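Last updated: 3/24/18

Print | E-mail this page

The Domivport dumpling press: is it worth the drawer space?
By Deming Yu

My gran pleated every dumpling by hand and would have had words to say about this gadget. But with 200 of them to make for the Tunotthorpe spring supper in April, I gave in and bought the Domivport press — the bigger of the 2 sizes.

It's a hinged thing with a crimped rim. You lay your wrapper in, add a teaspoon of filling, wet the edge and squeeze. Gran's pork and chive went through it beautifully once I'd stopped overfilling (my first few burst all over the worktop!). The seal is good and tight, and none of mine opened in the pan.

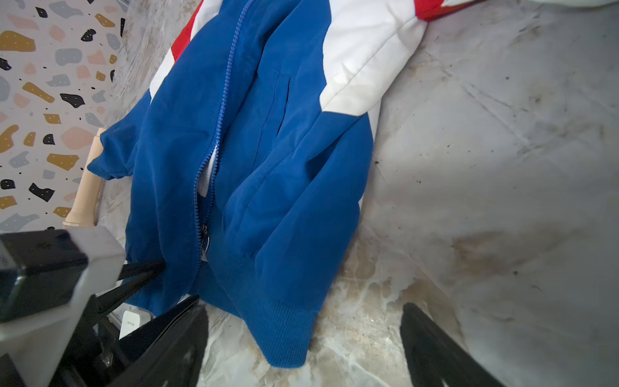
Blue zip-up jacket with red and white panels.

Shop wrappers are a shade too small for it, so you'll want to roll your own. I used Guoqing Shao's hot water dough, the one he teaches at the Hou cookery evenings, and it was lovely and stretchy. Thicker northern-style dough just squidges out of the sides.

Washing up is my one real grumble. Flour paste gets into the hinge and sets like cement, so keep an old toothbrush handy.

Do they look like Gran's? No, they look like little pasties. They taste right though, and I'd buy it again for a big batch. For a family tea I'll carry on pleating.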